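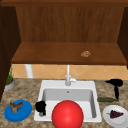

Cupboard shelf over diamond tiles

About Kelta

Short version: we write about small bodies. Asteroids, comets, the odd bit of old rocket that gets mistaken for one. News, orbit notes, sky charts, and a paid bulletin that keeps the lights on.

Longer version below, updated in a rush between two deadlines so bear with us.

Who we are

Kelta is a small publishing company in Hestlow. Three of us on staff plus freelancers. Backgrounds in local papers, school physics and one long stint writing manuals for lens makers. We started as a printed sheet for the town astronomy club, folded in half and left in the library. People from further off began asking for it by post. Then by email, which was cheaper.

The site came next. Then the bulletin. Then the podcast, which lasted two episodes and is resting.

What we cover

Mostly the rocks. Close passes, new finds, name changes, which ones have been looked at by radar and which are overdue. Missions too, when there is something real to report -- a launch, a landing, a slip in the timetable. We don't run a story every time someone puts a price tag on an asteroid. Did that once, got more clicks than anything else that year, felt a bit grubby about it.

Meteor showers get a page each. Eclipses get a page if they can be seen from Britain or if one of us is travelling. No astrology. No UFO mail please, it goes to the same inbox as the invoices.

We're not a news agency and won't be first. Most stories go up the day after, once somebody has read the paper behind the press release all the way to the end. If there isn't a paper we say so at the top.

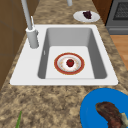 White sink in a speckled granite worktop

Flistance

This is the paid one. A fortnightly bulletin, plain text, no adverts, going out to 2,587 subscribers at last count. Each issue has a table of close passes for the coming fortnight, one long piece, letters, and a corrections box that is sometimes longer than we'd like. The name is a misprint of "distance" from an early proof. Stuck.

You can read the back issues for free after six months. Anything newer needs a login. If your login has stopped working it's almost certainly the April changeover, when we moved everyone to a new mailing system and lost some passwords along the way. Use the reset link. If that fails, write to us and we'll do it by hand.

Schools get Flistance for nothing. Just ask from a school address. Same goes for libraries and for astronomy clubs with fewer than 50 members. Bigger clubs pay the single reader price and can pass it round, we don't mind.

Esposito

Esposito is our orbit plotter. Runs in the browser, no account needed. Pick an object, drag the date, watch where it goes compared with Earth and Mars. It holds 4,000 objects at the moment, chosen because they come near us or because readers kept asking for them. More will be added when the thing loads faster.

It's a teaching tool. Fine for showing a class why a comet speeds up near the Sun, or for settling an argument about which side of us something went past. Not good enough for pointing a telescope and 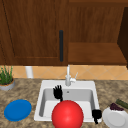
certainly not for working out whether anything will hit us. For that, go to the proper tracking centres. Links are on the Sources page, along with a note on where our own numbers come from and how often we refresh them (overnight, unless it breaks).

Teachers can download the worksheets that go with it. There is a set for ages nine to eleven and another for GCSE. The answers to sheet four were wrong for a while. Fixed now -- if you printed them before the autumn half term, please bin them and print again.

How we're paid

Subscriptions, mainly. Some income from the wall calendar, a little from talks. We take no money from space companies or mining start-ups, and we don't own shares in any. If a firm pays for travel to a launch we put that in the first paragraph. Has happened once. It rained and the launch was called off.

Getting things wrong

We do. Units especially. Email the corrections address with the page title and what's wrong, a source helps. Changes are marked at the foot of the article with what it said before and what it says now. We don't quietly swap things out, spelling excepted. Spelling we fix wihout fuss.
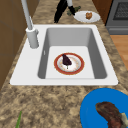

Writing for us

Yes, we take pitches. Two or three lines is plenty, don't send the whole piece. Paid on acceptance, rates on request. Particularly after: comet history, amateur occultation work, anything on meteorites in small museums. Full up on Mars.

Contact

Email is best. The phone gets answered in the mornings, mostly. Visitors to the Hestlow office welcome but let us know first, its up two flights and the bell doesn't ring on our floor.

Page last updated Nov 25, 2022. Staff photos to follow.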